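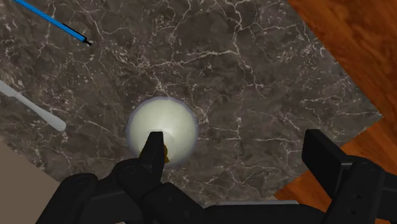
Section 5. Setting Up the Pustora Logger for an Overnight Watch

Read this section before you take the logger to a house, barn, cemetery or roadside where something odd has been reported. It covers placement, baseline, the watch itself and what to do with the files. Charging and pairing are in Section 2. Sensor replacement is in Section 9.

The Pustora records four things: magnetic field strength, air temperature, sound level and vibration. It does not detect ghosts. No instrument we know of does, and we have read the ads for the ones that claim to. What you will have in the morning is a set of numbers with times next to them. Most strange readings have a plain cause, and most of this section is about finding that cause before you tell anybody about the reading.

5.1 Before you go

1. Ask the owner or witness to write down what they experienced, where they were standing and at what time. Get this in writing before you set foot on the property. Stories grow once equipment arrives.

2. Ask when the building was last rewired and what kind of heating it has. If the owner doesn't know, write "not known." Do not guess.

3. Find out who else has keys.

4. Set the logger's clock from a phone with a network signal. Check that every other recorder you plan to bring shows the same time to the second. If two clocks disagree, you can't match a bang on one recorder to a bump on the other, and that ends the discussion for both of them.

5. Empty the memory. Old files mixed in with new ones have caused at least one "event" that was a recording of somebody's garage.

Note: You may be told that batteries drain in haunted rooms. Batteries drain in cold rooms. Bring spares and write down the temperature.

5.2 Placing the logger

1. Pick a hard, level surface that does not flex when you lean on it. A stone floor is good. A floorboard over an open cellar is bad, and a bed is useless for vibration.

2. Keep the logger at least 5 feet from any refrigerator, fuse box, cordless phone base, router or electric clock. Old clock radios are the worst offenders we have measured.

3. Turn the arrow on the case toward north and tape a corner mark on the surface. If the logger is moved during the night, by anyone or anything, the mark will tell you.

4. Put your own phone in airplane mode or leave it in the car. A phone looking for a signal puts out bursts that show up on the magnetic channel as neat, evenly spaced spikes. These are regularly presented as "replies" to questions. They come whether you ask questions or not.

5. Close the windows if the owner agrees. If they have to stay open, say so on the sheet.

Caution: Do not place the logger on or against a radiator. The case will soften above the limit given in Section 1, and the temperature channel will be worthless long before that.

Caution: Do not run extension cords across stairs or doorways. You will be walking around in the dark, and injuries on overnight watches nearly always involve feet.

5.3 Taking a baseline

People skip the baseline more than any other step. Without it you have nothing to compare against, and a reading with nothing to compare against can be made to mean whatever you like.

1. Press and hold BASE until the light turns amber.

2. Leave the room. Leave the building if you can.

3. Let the logger run for 300 seconds with everything switched off.

4. Go back in and switch on one thing at a time: the furnace, the lights, the well pump, the dishwasher. Write down the time for each. Give each one a full minute.

5. Walk across the room at a normal pace, then shut the door firmly. Write those times down too.

6. Press BASE again. The light goes green and the file is saved.

You now have a record of what the building does all by itself. In our test house at Otlow the well pump gave a magnetic spike, a low hum and a small tremor in the kitchen floor, all in the same moment. Anyone who heard that at three in the morning without a baseline would have had quite a story.

Note: If the baseline is already noisy, move the logger and start over. Do not raise the threshold until the noise goes away. You would be hiding the problem from yourself.

5.4 Running the watch

1. Press REC. The light blinks green every few seconds.

2. Lock the room or, if it can't be locked, put a strip of paper tape across the door and sign it.

3. Keep a written log. Every cough, dropped pen, passing truck and trip to the bathroom goes in it, with the time.

4. If someone feels a cold spot, hears a voice or sees a light, have them write it down without speaking. Other people in the group must write separately. Once one person has said "Did you hear a child?" everyone else heard a child.

5. Do not ask the room questions while recording. If the owner insists on it, log the start and end times and treat that stretch as a separate session.

6. Stop by 7 a.m. Heating systems, neighbors and birds all start up around then, and the sound channel becomes a chore to read.

Caution: If you see signs of a break-in, smell gas, or a carbon monoxide alarm goes off, end the watch and get everyone out. Headaches, a sense of dread and a feeling of being watched have all been blamed on spirits in homes that had a faulty furnace. We recommend carrying a portable carbon monoxide alarm on every watch, including those where you are sure you won't need it.

5.5 Reading the files

The logger marks a file with an E when any channel crosses its threshold. The E stands for "exceeded." It has been taken to stand for "entity," and we would like that to stop.

1. Copy the whole card to a computer before opening anything.

2. Open the baseline first. Learn what the pump and the furnace look like.

3. Go through the E files in order and cross off each one that matches a baseline shape or a line in the written log.

4. For whatever is left, check the weather record for the area, then truck and train times, then the owner's timers and thermostats.

5. Look at what remains with somebody who was not there and has not heard the story.

For a sense of scale, one long run in the old ferry office at Jadosia produced 644 E files. That sounds alarming. All but a handful matched a sump pump with a sticking float, and the rest fell inside a windy hour when a loose shutter was in the written log. The owner was not pleased with this result. Owners often aren't – be ready for that and stay polite.

Now and then a file will survive every check. Label it "unexplained" and keep it. Unexplained means that you have run out of ideas, or that the log was not good enough. It is a statement about your notes. It tells you very little about the building.

5.6 Common problems

Logger shows a sudden drop in temperature. Check for a draft at floor level, then check whether someone opened an outside door. A drop on one sensor only is usually a loose sensor plug.

Evenly spaced magnetic spikes. A phone is on somewhere. Check coat pockets and bags, and ask the person who swears theirs is off.

Voices on the sound channel. The logger stores sound level only and can't record speech. If you hear voices on a separate recorder, compare the time with the log before enhancing anything. Turning up the gain on hiss will give you words sooner or later.

Logger found in a different position. Check your tape mark, then the door tape. At the Kirkegaard mill this was traced to a cat that came in through a gap behind the stove.

No file saved. The card was full or REC was not held long enough. See 2.4. Please do not report this to us as interference.

5.7 Packing up

Switch the logger off before pulling the card. Peel up all tape, put the furniture back where it was, and leave the owner a copy of the baseline sheet. Let a cold logger warm up inside its closed case before you charge it. Store the written log with the files, under the same label, and don't tidy it up afterward.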